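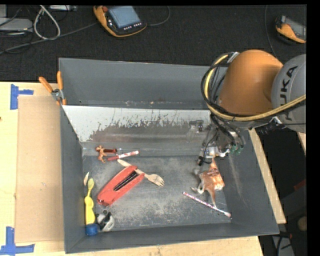
An orange packet, a kangaroo-like figure and a patterned stick share the grey bin with a long red something.

Odds and ends bin is back at Haugland, and I've already been through it twice

If you've missed rummaging at the Haugland swap room, good news: the odds and ends bin is back on its table as of this April, and it's as daft a mix as ever. I popped in at 2 o'clock meaning to drop off a bag of old buttons and go straight home (I did not go straight home).

The kangaroo won me over first. Well, I say kangaroo. It's a brown and white animal with a thin tail and its limbs spread out, and my neighbour is sure it's something else entirely. Near it there's a slender stick in pink, white and dark, which I'd have called a pencil, and the big red boxy thing with the black slotted strip along the top has had everybody guessing. My money's on part of a toy. If you know better, do write in!

The bin has had a hard life, mind you. The floor of it is scuffed all over and there's a great ragged patch scraped away on the pale panel inside, but it's deep, it's sturdy and I'm fond of it. There was talk of buying a new one from Candora for £47 and I'm glad that came to nothing, as the money has gone on shelves for the jigsaws instead.

The rules haven't changed. Bring something small, take something small, and please don't leave anything sharp or leaky. Bigger toys go to the Trurkik shop on the corner, who'll take them all year round, and books are still going next door to the Brernico reading room, where they've got 2,000 of them now and are running short of wall.

The swap room had 400 visits over the winter, even with the heating off for most of it, so I'd expect a bit of a crowd now it's warmer. Mornings are quieter. Doors open at ten and close at four, the kettle's on all day, and there's a jar by the sink if you'd like to put something in for the biscuits.

I came away with a tin whistle, by the way. My family are thrilled.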